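Recipe cards, sticky pages and other kitchen tips for the cooler months

Banana loaf season is well and truly back in the Enddale kitchen, and I could not be happier! There's a bunch going spotty on the counter, the oven is finally a nice thing to stand next to again, and I've been asked so many times how we keep our loaves from going gummy in the middle that I thought I'd put all our baking tips on one page.

Start with the bananas. You want them properly brown, softer than you'd ever eat them, and if yours aren't there yet you can bake them in their skins on a lined sheet until they go black and start to leak a little. Let them cool, slit them open and scrape everything into the bowl, syrup and all. It smells amazing. Frozen ones work too, but let them thaw in a sieve over a bowl first and only stir back a spoonful or two of the liquid.

Mash with a fork and leave some lumps. Then go gently once the flour is in – I stop when I can still see a streak or two, because the last few get mixed in as you scrape the batter into the pan anyway. My neighbor Zhuoran Yuan swaps a big spoonful of the butter for tahini and it's so good that I now make it her way more often than mine.

If the top is dark and the middle still wobbles, lay a sheet of foil loosely over the pan and give it longer. Test with a skewer in two places, and don't panic if one comes out sticky, you may just have hit a piece of banana. Cool in the pan for 30 minutes, then lift it out by the paper.

Now for where the recipes live. I'm a card person! I've tried apps and I've tried printing things out, and I always go back to a card I can prop against the flour jar and scribble on. Write in pencil or ballpoint (felt tip runs the second it meets a wet thumb), put the oven temperature at the top in big figures, and leave the back blank for notes.

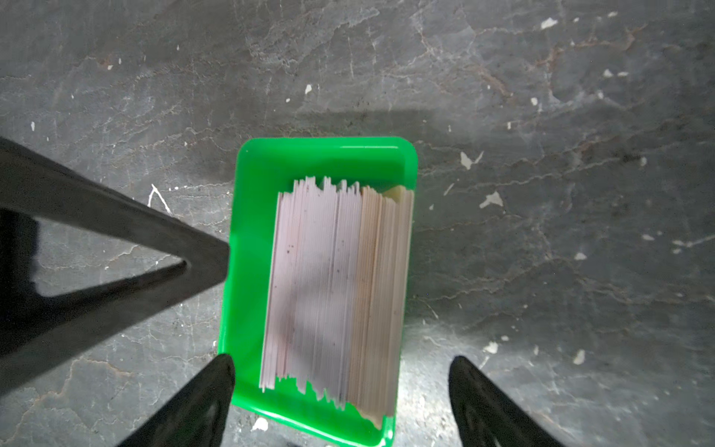 Cards on edge in a green plastic tray.

Standing them up makes it so much easier to flick through than a pile, and you can leave one sticking up at the place you took its neighbor from. I sort mine by what I've got to use up: bananas, stale bread, sour milk, egg whites, apples. It sounds odd, but I hardly ever go looking for "cakes." I go looking for something to do with half a carton of buttermilk!

For a card with butter on it, dust the spot with cornstarch, leave it overnight and brush it off in the morning. It won't take the stain out completely but it stops the grease spreading to the next card along. Sugar syrup is harder. Slide a butter knife between the stuck cards very slowly, and copy out whatever tears.

A few more while the oven's warming:

Brown sugar gone hard? Put a slice of bread in the tub, close the lid and leave it until the next day. A slice of apple works as well but take it out once the sugar is soft.

Cold eggs can sit in a bowl of warm tap water while you weigh everything else.

Line a loaf pan with one long strip of parchment running across it and hanging over both sides. Butter the short ends. You'll never have to fight a loaf out again.

Toss chocolate chips or walnuts in a spoonful of the flour before they go in. I'm not convinced it stops all of them sinking, but it does keep them from clumping.

Banana loaf freezes beautifully in slices. Wrap 3 or 4 together with parchment in between and toast them straight from the freezer – a bit of salted butter, a cup of tea, lovely.

Stale ends can be cubed, dried in a low oven and crumbled over yogurt or stewed apple. We had them on baked pears in January and there was actual silence at the table.

Next on my list is a ginger version with a crunchy sugar top. The first try came out a little too fierce (my heavy hand with the ground ginger), so I'm going to halve it and add some chopped crystallized ginger instead. If you've got a good one, please send it over, and tell me what size pan you use!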